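Notebook, two-arm page turning, Mikthorpe robotics club
October 6, 2018

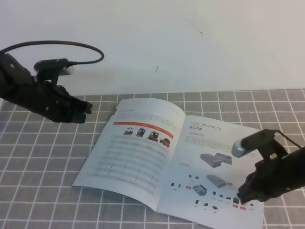

Okay, so I finally gave up on the paperback. It wants to shut itself the second you let go and it was making every run a coin toss, so today was all brochure. Glossy paper is its own kind of trouble (slippery!) but at least the thing stays open and we get to work on the turning instead of fighting the spine.

We're calling the left arm Ninel and the right arm Mola, same as in September, and I've put tape with the names on the controllers because Natalia and I mixed them up twice last week.

Plan for the turn, as it stands: Mola presses down near the lower outside corner of the right page and drags in a little until the paper buckles, then pinches the buckle and carries it over. Ninel stays closed and out of the way until the page is past halfway, then comes in to smooth it down. Sounds easy. I did 30 tries and wrote them all on the back sheet, sorted by how they went wrong.

Biggest problem by far is picking up two pages at once. Second biggest is the drag doing nothing, just skating across the shiny paper. I bumped the drag speed setting down from 2996 to 2000 and that felt a lot better, though I changed the starting height the same afternoon like a dope, so I can't say which one did it. Sayaka Yokoyama, if you're reading this, yes, I know, one thing at a time. I'll redo it properly.

Other stuff:

Natalia Barrera thinks we should try rubber fingertips before we touch the code any more. I'm for it. There's a bag of scraps in the Takeda drawer, under the spare cables.

Run 163 in the shared folder is the one to watch if you want to see a decent turn. Skip the first bit, I was still fiddling with the start pose.

The curl in the pages changes over a session. By the end they bow up more than when I started, so the press height that worked early on was too low later. Maybe flatten it under a book overnight? Or get a fresh copy, if anyone has one.

Next time: old speed, new height, then swap. Also bring tape, I used the last of the roll on those labels.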